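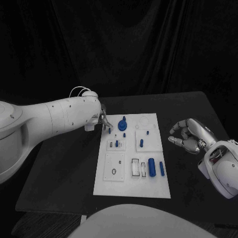 The assembly boards which the Fadton training center prepared for its new course in small parts fitting are ready, and the first group of learners will begin with them on Thursday. The course is for adults who want to work in light assembly and who have no earlier experience in a workshop. Each exercise is built on one white rectangular board, which lies flat on a dark table and carries small blue parts and white fixture plates. Among the parts there is a toothed disk with a short round post in the middle, and also a small peg. The strong difference between blue and white was a wish of the teachers, who have seen before that parts in gray are easily lost on a gray table.

The boards were designed by Lesia Pasichnyk, who teaches at the center since it opened its evening program. She told us that the old exercises used parts from broken household machines, and that every learner received something different. It was difficult to compare the work, and some parts had sharp edges. "I wanted that two people on two tables have the same task," she said. "If one of them needs more time, we can look together at which step is slow."

The parts were made by Kovalchuk, a small workshop in Tinent. The first delivery came in June and was sent back in part, as the holes in several plates were too tight and the parts could not be taken out again without a tool. The second delivery was accepted. In total the center ordered 700 parts, including spares, which will be kept in the storeroom on the ground floor.

The course has 19 places and takes three weeks. Learners meet in the evening, and they pay a fee of 100 for the whole course, materials included. People who already attend another class at the center do not pay the fee. Nikau Cartwright, who manages registration, said that all places for the first group are taken and that a waiting list is open for the second one. He asks people on the list to answer his message quickly if a place becomes free.

The training center in Rirnis has asked to borrow a set of the boards for its own teachers. A decision on this will be made after the first group has finished.

This website uses cookies to improve your visit. By continuing to read you agree to our cookie policy. Accept Settings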